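The screw situation

I have owned, by my best estimate, every size of wood screw ever sold to a person who does not do woodworking. They lived in a coffee can. When I needed one, I would tip the can out onto a towel, stir it with a finger, cut the finger on a picture hook, and go buy a new box of screws. The leftovers went into the can. You can see how a can gets heavy.

In February I finally bought one of those little drawer cabinets, the kind everyone's uncle had in the garage. I wanted the gray one. The gray one was out of stock at Mirport, so I have the yellow one, which is very, very yellow. It has a handle on top, also yellow, in case I ever feel like taking my washers to the beach.

Napaporn Khamphan, who has the desk across from mine and a proper system for everything down to her tea bags, told me to sort before I labeled. I labeled first. I had a fresh roll of tape and a free Monday evening and I was not going to be talked out of it. So for one week I had a drawer marked HINGES and no hinges. I own no hinges. I think I was labeling for the man I hoped to become.

Round two went better. Everything came out again, the labels came off (most of them, the HINGES one left a gummy rectangle that I have made my peace with), and the heaps got sorted by what the stuff does instead of what it's called. Things that hold up pictures. Things that came with a Solletti bookcase and must never be thrown out, although the Solletti bookcase was thrown out in 2019. Things with a spring in them.

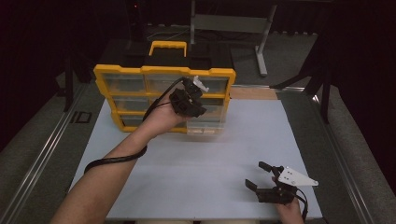
The yellow cabinet, three rows of drawers and a handle.

I'm fond of the clear drawers. You don't have to pull one out to learn whether there's anything in it, and that has saved me a fair amount of muttering. My one complaint is that they slide out the whole way with no warning. I pulled a drawer of thumbtacks with more confidence than it needed and spent the rest of the night walking like a heron.

Mehwish Khattak came by, opened four drawers, and asked where the batteries go. The batteries don't go anywhere. The batteries live in the kitchen with the takeout menus, as they do in every decent home. She said that a drawer for fuses and no drawer for batteries was a strange way to live, and then she took two of my good wall anchors, so I consider her opinion paid for.

Still unsorted: one jam jar of parts I can't name, including a bent bracket stamped NENUS and 124 identical tiny black pegs. I know it's 124 because the bag says so. The bag doesn't say anything else. If you recognize the pegs, the comments are open, and I will mail you as many as you want.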